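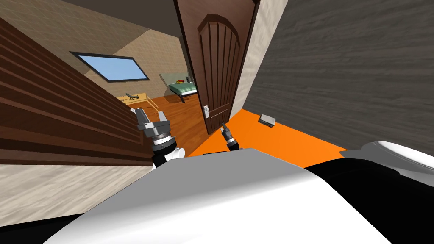

So I finally made it to the open day at the Bolard gymnastics center, and I have the chalk on my good jeans to prove it. I've driven past the place for years on the way to my sister's and always meant to stop. My daughter came too (she's a level 6 and has Opinions about vault tables) and we got there early enough to grab a parking spot near the side entrance.

Halldóra Juhl, the head coach, took our group through. There were 24 of us, mostly parents, plus a couple of college kids who wanted to talk about nothing but the pommel horses. The floor is the thing everyone raves about and yes, it's bouncy! They let us walk on it in socks and I may have done a cartwheel. It was not a good cartwheel.

My favorite part was the men's training session after lunch. Larysa Kravchuk was running the rings rotation, and she'd stop every so often to tell us what she was looking for - shoulders, mostly, and whether the swing dies before the handstand. One of the juniors did the same dismount over and over until she let him have a drink of water. I could have watched that all afternoon.

The foam pit was closed for cleaning, which was a letdown for the little kids. Coffee was okay, the line for it was not. They said the bleachers seat 527 and I believe it, but bring a cushion.

The Hafþórsson Cup is there in October and tickets go on sale at the front desk first. We already put our names down for two.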